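Section 2: Planning and budgeting for your Plavimix station

Before you order anything, spend an afternoon on this section. It's the fun part – you get to decide what your kitchen robot will do all day!

2.1 Work out what you need

1. Write down the jobs you want the arm to do. Keep the list short for your first order; you can add more in October, when the new Wister fingertip sets come out.
2. Measure the worktop. Allow a clear width of 11 hand spans if you plan to run two arms side by side.
3. Choose a gripper. The Friesen two-finger model opens nice and wide and suits most bowls and pots.
4. Decide where the laptop will live. You'll be reaching for it constantly during set-up, so give it a proper place on the counter.

Note: The Luswood starter bundle costs £1,218 and covers one gripper, its mount and a set of spare pads. Laptops, pots and worktops are not included.

2.2 Set your budget

5. Put the bundle price at the top of your sheet, then add cables, spare pads and eight hours of set-up time.
6. If you want a second arm, price it now. Sharing one delivery saves a surprising amount.

Caution: Do not spend the set-up money on extra tools. New owners love tools (we do too!) and then run short of hours.

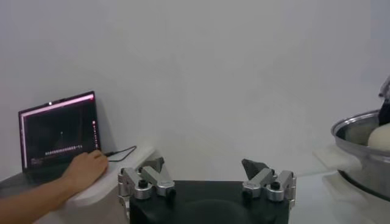

Fig. 2. Gripper open and empty, laptop on the counter, steel pot on the table to the right.

7. Check that every cable reaches its socket without crossing the arm's path.
8. Send your finished plan to Chia-jung Lam at Luswood, who will check it against current stock before you pay.

Section last revised 2026-03-22.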